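Eight months of the arm at Stidmont

I said I'd write again once the packing line had settled down. It's June and it hasn't, but I've stopped waiting.

For anyone new, I work at Stidmont, where we sort and pack foam blocks for Pivine. The arm came in over the winter with a talk in the canteen and a slide that said 1,000 blocks a shift. Nobody was going to lose their job. We'd be "freed up for higher value tasks". I asked what those were and got told it was a journey.

The best full shift I've seen written on the board is 499. By hand, two of us on a decent morning did 300 before dinner and had time to grumble about it.

Foam is awkward stuff. It gives when you pinch it and it drags against its neighbour, and when two blocks are lying close you need to feel which one you've got hold of. My thumbs know that. The grippers have to be told.
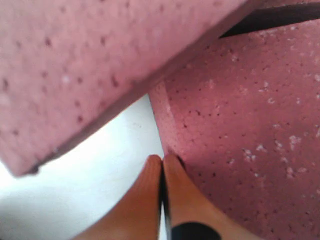
Żak reckons I'm being unfair, and that I've forgotten what my wrists were like last year. The arm doesn't need to beat us, according to Żak, it only needs to take the dull half of the shift so we're not all strapped up by fifty.

Fair enough about the wrists. Mine are better. But the dull half was also the half where you could talk. Now one of us stands by the stop button and the other is down the far end on labels, and you can go a whole afternoon without a word. The break got moved to suit the restart as well, so we miss the Arkham drivers, who always had the gossip.

And there were 8 of us on packing. There are five now. No one was sacked, I'll give them that. People left and the adverts never went up.

They want a second arm before Christmas. I've asked to see the sums first. Still waiting on those.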